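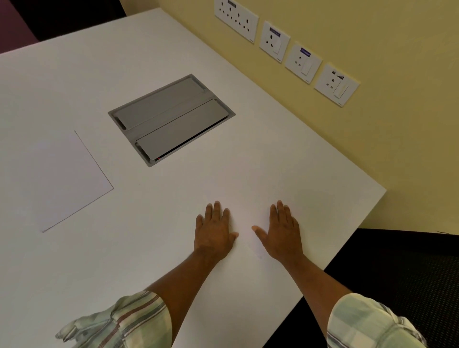 Can you swap the gripper pads on the Fluvell cell without re-teaching the pick points?
Depends on the pads. Same part number, same thickness, the points hold and you only rerun the zero check. Thicker pads, re-teach the first and last pick and interpolate the rest.

To: Griteck cell list
From: Imre Szekeres
Re: drift after pad change

Ilona, quick one before the 4 pm handover. See below.

On June 12:40, Ilona Csizmadia wrote:
> Changed both pads on the Parholm line cell. Zero check passed but
> at tray position 7 it grabs high. Log shows 419 where we used to
> get 370. Is that the pads or the mount? Didnt touch the mount.

Mount, I'd bet. Had the same numbers on the Fekete cell last winter. Pads came off hard, somebody levered them, bracket shifted a hair. Zero check won't catch it, it only looks at the closed position.

So:
power down, lock it out
loosen the 4 bracket screws, half a turn, no more
push bracket back against the stop
tighten crosswise
rerun zero, then tray 7 at slow speed

If it still reads 419 after that dont edit the offset table. Send me the log first. Last time someone put a correction in there and we chased it for a week becuase the next pad change doubled it.

Old pads, keep them, I want to measure the wear.

Imre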